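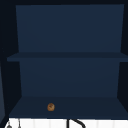 Open cabinet, one little brown roll on the floor of it. My favourite view in the whole set!

Home | Forums | Sim & Teleop | New posts

gokus_fan
Just hit 963 demos in my simulated kitchen and I'm giddy. All teleop with two hands, all me, mostly after supper. Before I train on it, do I keep the takes where I dithered?

DrurkariDan
Bin them. A learner copies your dithering right along with everything else.
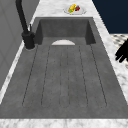 gokus_fan
Dithering is half of what I've got, though! My slow starts come from deciding which way to go in, and I'd like the policy to see that. Coming over the right-hand rim with the fingers pointing down and left, I still have the whole basin to cross before I get near the faucet, so there's plenty of time to change my mind.

oratile_pillay
Keep them but tag them. We trained on 9 hours with hesitations left in and the recoveries were lovely.

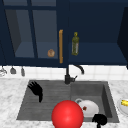
Both hands in view, roll behind the glass, bottle on the open shelf. The big red ball is in there too.

DrurkariDan
Tagging is fine if you do it on the day. I never have.

gorazd_matic
I'm with Dan on long pauses. Trim anything over two seconds, keep the wobbles. And vary your starting poses, please!
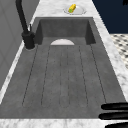 Fingers at the near corner, yellow thing way over on the far counter.

gokus_fan
Okay, trimming Thursday night, tags going in as I go. Will post both runs, trimmed and untrimmed, so Dan can gloat or not.

14 replies | 2 shares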